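Besuch in der Papiermühle Bencombe

Am Samstag war in Bencombe Tag der offenen Tür, und ich bin mit dem Zug hingefahren. Vom Bahnhof geht man eine halbe Stunde am Fluss entlang, der Weg ist gut, nur am Ende etwas schlammig. Wer schlecht zu Fuß ist, kann den Bus nach Pliveck nehmen und dem Fahrer sagen, dass er bei der Mühle halten soll. Auf dem Plan steht diese Haltestelle nicht.

Der Eintritt kostet 3 Euro, Kinder zahlen nichts. Man bekommt einen Zettel mit der Uhrzeit seiner Führung und wartet im Hof. Unsere Gruppe war ziemlich groß, und in der ersten Halle hat man hinten leider wenig verstanden, denn das Wasserrad ist laut. Ich empfehle deshalb, gleich nach vorne zu gehen.

Zuerst sieht man den Raum, wo früher die Lumpen sortiert wurden. Es riecht dort noch heute nach altem Stoff, oder ich habe es mir eingebildet. Danach kommt die Bütte, an der noch von Hand geschöpft wird. Der Schöpfer taucht das Sieb ein, hebt es heraus und schüttelt es kurz in zwei Richtungen. Das sieht leicht aus. Ich durfte es auch probieren, und mein Bogen war auf der einen Seite dick wie Karton und auf der anderen Seite fast durchsichtig. Er wurde trotzdem gepresst und auf den Filz gelegt, und ich konnte ihn später mitnehmen.

Im ersten Stock ist der Trockenboden. Die Bögen hängen dort über Schnüren, und durch die Klappen in der Wand kommt die Luft vom Fluss. Im Winter dauert das Trocknen natürlich länger. Die Mühle macht nach eigener Auskunft im Jahr nur noch 3.445 Bögen, meistens für Buchbinder und für Restauratoren. Ein Teil geht an die Werkstatt Gallardo, die daraus Vorsatzpapiere macht. Diese Papiere kann man im Laden anschauen, sie sind schön, aber nicht billig.

Im Nebengebäude gab es für die Besucher lange Basteltische, wo man kleine Hefte binden und Schachteln bekleben konnte. Ich habe ein Heft mit Fadenheftung gemacht und mich beim zweiten Loch in den Finger gestochen.

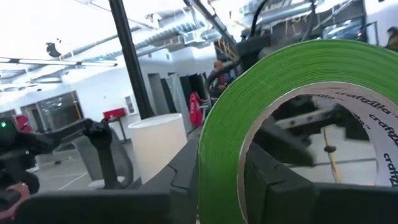 Pullano schreibt dazu im Gästeforum, die Führung sei vor ein paar Jahren ausführlicher gewesen, damals habe man auch die Leimküche gezeigt. Außerdem solle man unbedingt nach den alten Wasserzeichen fragen, die lägen in einer Schublade und würden nur auf Wunsch herausgeholt.

Das mit den Wasserzeichen wusste ich leider nicht. Die Leimküche war bei uns geschlossen, an der Tür hing ein Schild wegen des Fußbodens. Im März soll es wieder eine Führung geben, dann frage ich nach der Schublade.

Zum Schluss gab es im Hof Suppe und Apfelkuchen. Die Suppe war um zwei Uhr schon aus. Der letzte Bus nach Pliveck fährt am Samstag sehr früh, man sollte also vorher auf den Fahrplan schauen.

Kontakt | Impressum | © Reisenotizen 2020 | Nach oben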